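Plaltuson Accord

The Plaltuson Accord was a ceasefire agreement between the provincial government of Jendudano and the Pokthorpe Front, an armed separatist group active in the province's northern hills. It was signed in November after 6 rounds of talks and lapsed the following spring. Supporters describe it as the closest the two sides came to a settlement. The record gives limited support to that view.

Terms

The accord had 4 articles, covering a halt to attacks, the release of prisoners, the return of displaced families and the registration of weapons. None set a deadline. The Front claimed 4,000 fighters at the time of signing, but only 700 ever reported to the registration camps, and the higher figure was never independently checked. Many of the rifles handed in were said to be too old to fire.

Mediation

Talks were chaired by Settimio Guerra, a retired judge. His memoir credits the agreement to patient private diplomacy. Mei-kuen Tai, who took notes for the government side, wrote that the main text was settled before he arrived. 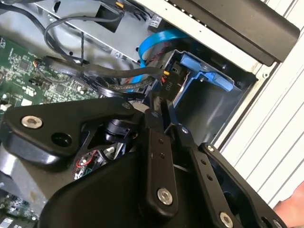 Collapse

Each side blamed the other for the ambush at Leung bridge, after which patrols resumed. The historian Rhys Sutcliffe argues that fighting in the outer districts had never stopped, and that the drop in reported incidents reflects the closing of local police posts. Deepak Chaturvedi disputes this, though his account relies largely on interviews with former Front officers. The camp registers remain sealed.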